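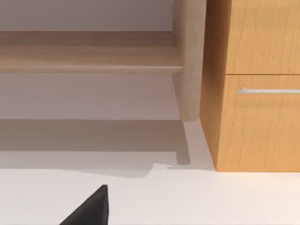
Simulated wrist camera view, one finger in shot, with the shelf unit and the cabinet with the bar handle.

Comparing Two Grippers in the Simulated Kitchen: Procedure for New Users

Purpose

This page sets out how a gripper comparison is to be carried out in the simulated kitchen before any request is made for time on the physical arm. It covers the Rosser two-finger gripper, which has tapered fingers, and the Flatent gripper, which has broad parallel pads. The same steps apply to any other gripper for which a model has been approved. Users should allow one full afternoon for a first comparison.

The procedure assumes that the Multik controller software is already installed and that the user has completed the introductory session. Users who have not done so should contact Janaka Rathnayake at the Wuseck laboratory, who keeps the list of places for the Wednesday session.

Before you start

Open the standard kitchen and load the approved arm model. Do not move any of the furniture. Results from a kitchen in which a cabinet has been shifted cannot be set beside earlier results, and they will be returned to the user.

Check that the lighting is set to the default. Both grippers are to be tested under the same light, with the same camera settings and the same starting position of the arm. Write the version number of the gripper model in the first line of the log.

Step 1. Fit the gripper model

Select the gripper from the tool list and attach it to the wrist. The controller will ask for the distance between the flange and the fingertip. Enter the figure given on the model sheet and do not measure it on the screen. An error here will carry through every later step, and it is the most common reason for a comparison having to be repeated.

Open and close the gripper 8 times without approaching any object. The fingers should reach the same closed position on each occasion. If they do not, detach the model, reload it and repeat the check.

Step 2. Check the wrist camera view

Bring the arm to the low viewing position and switch to the wrist camera. With the Rosser gripper, the black tip of one finger should appear at the lower left, over the white floor. The silver handle on the orange-toned cabinet should be in view on the right, although it will run out of the picture on that side. The light wooden shelf unit stands to the left of the cabinet.

Users are asked to look at three matters in this view. First, the finger must not hide the handle. Secondly, the tip must stand out clearly from whatever lies behind it. A matt black finger against a white floor is easy to find, but the same finger in front of a dark shaded area may be missed by the tracking software. Thirdly, the shadows on the floor should be left switched on, even where they slow the program down. Tests run without shadows have tended to flatter both grippers.

Repeat the check with the Flatent gripper. Its pads are wider, and the camera may need to be tilted upwards. Any change of tilt must be entered in the log and then applied to the other gripper as well, so that the two are judged from the same view.

Step 3. Set the approach

The handle used in this test is a slim horizontal bar, mounted near the top of the lower cabinet front. Turn the wrist so that one finger will pass above the bar and the other below it. Set the approach so that the gripper travels straight towards the cabinet front and stops with a gap of 40 millimetres before the bar. Save this position under the name of the gripper.

From the saved position, advance at the slow setting until the fingers are on either side of the bar. Watch for contact between the fingertips and the cabinet front. Tapered fingers can be taken further in behind a bar than broad pads, and users moving from one gripper to the other frequently forget to shorten the final movement.

Step 4. Run the trials

Each gripper is to be given 100 trials. In every trial the arm leaves the saved position, closes on the bar, attempts to open the cabinet front and returns. The controller will vary the starting position slightly between trials. This variation must not be turned off.

Do not stop a run in order to correct a poor grip. A failed grip is a result and should be recorded as one. Runs may be stopped only if the arm model passes through the furniture, in which case the file should be kept and sent to the laboratory with a note of the trial number.

Step 5. Record the results

For each gripper, enter the following:

Number of successful grips
Number of grips lost during the pull
Number of contacts with the cabinet front
Closing force setting
Camera tilt

Comments should be brief and should refer to trial numbers. Remarks such as "felt better" are of little use to the next reader. Where one gripper has done well on grips but has struck the cabinet often, both facts should be reported.

Asking for time on the physical arm

Completed logs should be submitted under form 922. Requests for November should name the gripper preferred and give the second choice, as fitting times differ. The saved positions should be attached as a separate file. They will be checked by laboratory staff before use and must not be loaded on to the physical arm by the user.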